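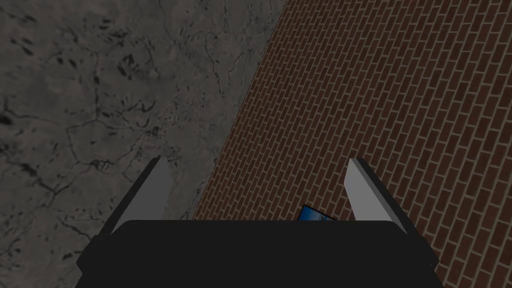
Handout 18, page 2

## Domain randomisation for wrist-camera policies

These notes go with the second half of the simulation block. You should already have read the Heydari setup sheet and have the simulator running on your own account. If you haven't, see Serena Farina before the practical.

### Where we left off

Last time we trained a reaching policy in a plain simulated room and tested it in the same plain room. It did well. We then changed the colour of one wall and it did badly. The network had tied its idea of depth to a particular shade, and once the shade went, so did the depth.

The usual remedy is to change the look of the simulated room at the start of each episode. Textures are drawn at random from a pool, along with light levels and the starting pose of the arm. The policy can no longer lean on any one surface and has to use what stays the same from episode to episode. For a wrist camera, that is mainly the gripper itself: the palm and the two fingers keep their place in the image whatever lies behind them.

### What we randomise

For the coursework, the Triketti scene file lets you change four things:

- **Surface textures.** Cracked grey stone and red brick are both in the pool. Each large surface gets its own draw, so two very different textures can meet along an edge.
- **Light level.** Drawn once per episode. The low end is quite dim, so check that your image scaling doesn't crush the dark parts to zero.
- **Arm start pose.** A small random offset on each joint.
- **Distractors.** Flat items such as framed pictures. They have no part in the task and the reward takes no account of them.

Leave the gripper model alone. Last year several groups randomised its colour as well and then couldn't compare their results with anyone else's.

### A problem with tilted views

A wrist camera turns with the hand. When the wrist rolls, a straight join between two surfaces becomes a diagonal, and courses of brick run across the image at a slant. From a single image like this it can be hard to say whether you are looking at a wall or a floor. Brick has a regular spacing, which gives some cue to slope because the rows bunch up as they recede. Cracked stone gives much less, as its pattern has no fixed size.

This matters for your error plots. If you find that the depth error is larger over stone than over brick, don't put it down to a bug straight away. Sort the episodes by texture first, then by wrist roll, and see which of the two explains more of the spread.

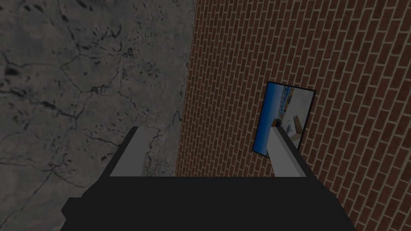

The same goes for distractors. A picture with strong blocks of colour pulls at the early layers of the network, and a finger passing in front of it makes a sharp edge that has nothing to do with contact. Policies trained without distractors tend to slow down or stop near such edges. Policies trained with them mostly carry on.

### The Nostholm comparison

Giorgia Zanetti and Gaetano Mazza ran the comparison we'll use in class. They trained three policies on the same task with the same number of steps:

| Policy | Textures in pool | Distractors | Failures per 100 episodes, unseen textures |
|---|---|---|---|
| A | 2 | no | 27 |
| B | 22 | no | 18 |
| C | 22 | yes | not yet final |

Going from A to B removes a third of the failures. Row C is left open until Giorgia has rerun it with the corrected seed list. Please don't quote the earlier figure from the May draft, where test textures had leaked into the training pool.

Note that B took nearly 2 times as long as A to reach the same training reward. Randomisation makes the training problem harder, and a short run can look as if it has failed when it only needs more steps. Plot the whole curve before you decide.

### For the practical

1. Load the Triketti scene and render one image from each of several start poses. Save them with the seed in the file name.
2. Train policy A from the supplied settings. Do not change the learning rate.
3. Add the full texture pool and train again.
4. Test both on the held-out textures and sort the failures by texture and by wrist roll.
5. Write up to two pages. Include at least one failed episode, with the wrist view at the last step, and say what you think went wrong.

Work in pairs if you like, but hand in separate write-ups. Nives Sartori is marking this one and wants the seed list as a plain text file.

### Reading

The Flumstead report, sections on texture pools and held-out testing. The section on camera noise can wait until the next handout, when Eulalia Henríquez takes over for the part on moving from simulation to the real arm.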